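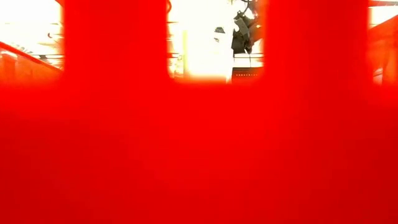
The packing manager at Amska has spent most of her working life choosing containers. Her department at Nunham sorts small parts for the Morkbridge depot, and she spoke to us on a Monday, between deliveries, on the subject of baskets and bins.

"Slotted sides are for things you want to check from outside," she said. "Solid sides are for anything that will slip through. People buy one type for everything and then line half of them with card."

The stock list runs to 2898 lines, which are grouped into 91 families. Each family is given a container type before it is given a place on the shelf. She prefers a rounded corner on any opening that a hand goes through. "A square corner splits first. It also catches on gloves."

On bench layout she was brief. Bins sit in a row across the middle, baskets go behind them, and a riser at the back keeps the rear of the bench usable.

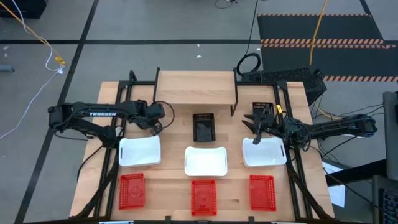 Three white bins in a row, with black mesh baskets behind and the wooden riser at the back.

"The riser should span the work, with legs at the ends only. If there is a leg in the middle you lose the best spot on the bench."

She keeps roughly 800 spare bins and orders them from Bennani in stacks of nine. Lids are bought separately, and few are used. Asked about labels, she said they go on the short side, at the same height on every bin, and are replaced when the family changes. Old labels are peeled off first.

"Two labels on one bin is a fault," she said. "We log it as one."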